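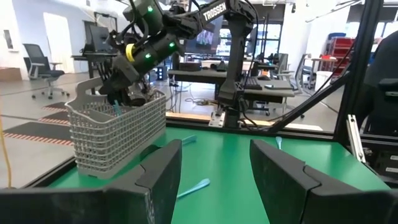
Group project for the manipulation module at Hemstead, written up as a thread while the details are fresh. We are Obi (group name, not an acronym). Task: clear cutlery from a table into a basket using two arms, policy trained on teleoperated demonstrations. Each arm gets its own wrist view, so when the arm with the yellow band has its gripper down in the mesh basket, the left wrist view has the other arm, the basket and its own fingertips in it together. Most of our problems come back to that overlap.

Task definition first, as we rewrote it more often than the code. An episode starts with cutlery placed by hand on the table, no fixed pattern. It ends when the operator presses the pedal. Success means every item is inside the basket and neither arm is touching it. Items leaning on the rim count as a failure. We argued over that last rule and kept it.

We recorded 1250 episodes in total. After filtering, 423 went into the training set. That ratio looks bad on a slide and the assessors will ask, so the next few posts cover where the rest went.

Largest loss: timestamps. The logger we used at first (Analau, written by last year's cohort) stamps each camera when the image reaches the disk queue. Under load, the wrist streams fall behind the joint states. The lag varies within an episode, so a constant offset does not repair it. We patched Analau to stamp on arrival from the driver and binned everything recorded before the patch.

Second loss: operators. We have several people driving and they do not drive alike. One approaches from directly overhead, one comes in low and slides the fingers along the table. Both work. Mixed together without a label, they gave us a policy that began overhead, changed its mind halfway down and stopped above the fork. We now agree the approach before a session and write it in the metadata.

Third loss: idle time. With two arms it is natural to park one and think. The policy learns parking very well. Episodes with a long stationary stretch in both arms get trimmed if the stretch is at the start or end, and dropped if it is in the middle. 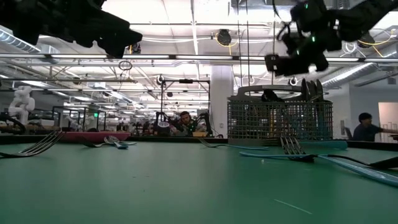

The remaining drops were ordinary ones. Pedal pressed early, a camera stream missing, somebody knocked the table. We kept episodes with a failed first grasp as long as the operator recovered, and I would defend that choice over any other in the project. A policy that has never seen a missed grasp has no idea what to do after one.

On arm allocation: we did not hard-code left half and right half. The operator picks whichever arm is nearer. In the middle band this is ambiguous and the demonstrations disagree, so the trained policy sometimes sends both arms at the same item. Kostau catches this and halts.

Kostau is our supervisor process, for anyone who missed the earlier thread. It holds a simplified collision model of each arm, checks the commanded joint positions a short distance ahead, and refuses anything where the two volumes meet. It knows nothing about cutlery. It was meant to be a small safety script and is now the largest file in the repository.

Halting was too blunt. A halt in the middle of a rollout meant a person had to reset both arms, which made evaluation very slow. Kostau now gives priority to the arm already nearer the basket and holds the other still until the volumes separate. Crude, but deterministic, and the logs are readable.

Grasping flat items is harder than I expected in December, when I wrote the proposal. A fork lying flat gives the fingers very little height to work with. Too high and they close on air. Too low and they press on the table, the controller sees the load and backs off. Handles are easier than heads. The tines catch on things.

We tried adding a force threshold so the arm would descend until contact and then close. It helped on single items and made clusters worse. With several forks overlapping, first contact is often with the wrong one. Reverted. The branch is still there if anyone wants to take it further.

The wrist cameras matter more than the fixed one for this part. We ran an ablation with the fixed view removed and grasping hardly changed, although basket placement got noticeably worse. With the wrist views removed, the policy went to the right area and then hovered. No surprise in either result – the report needs both anyway.

Motion blur is the cost. Whenever the wrist turns quickly, the handles smear, and the policy is choosing its next target from exactly those images. We shortened the exposure and the pictures got darker and noisier. Currently we run the longer exposure and limit wrist speed instead. Slower episodes, better grasps. 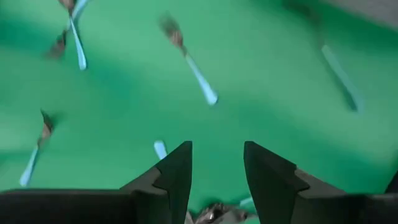

A reply to the previous post asks why we don't simply drop the blurred images from training, given that we were strict about everything else. Fair point. The trouble is that the policy still receives blurred images when it runs, so removing them leaves it with inputs it has never met. We did test it on a small subset and the arm hesitated at each fast turn. We left them in.

Same reply asks whether limiting wrist speed counts as cheating in the marking scheme. It does not. Cycle time is reported but carries no marks. If it did, we would have had a different argument.

Evaluation protocol, for the other groups who have to share the table with our booking: fixed list of starting layouts, drawn up before training and kept by a member who does not touch the model code. One attempt per layout. Kostau holds are allowed but logged. Any human contact ends the attempt as a failure.

Things still open. Basket position is constant in nearly all our data, so I expect the policy to fall over if the basket moves. Mixed spoons and forks are under-represented. The Analau patch needs a proper test before next year's cohort inherits it, and at present the test is me looking at a plot.

Draft report goes in on 2022-05-11. Kostau config and the filtering script are in the group folder at Hemstead. The raw recordings are too large for it, so ask if you want them and bring a drive.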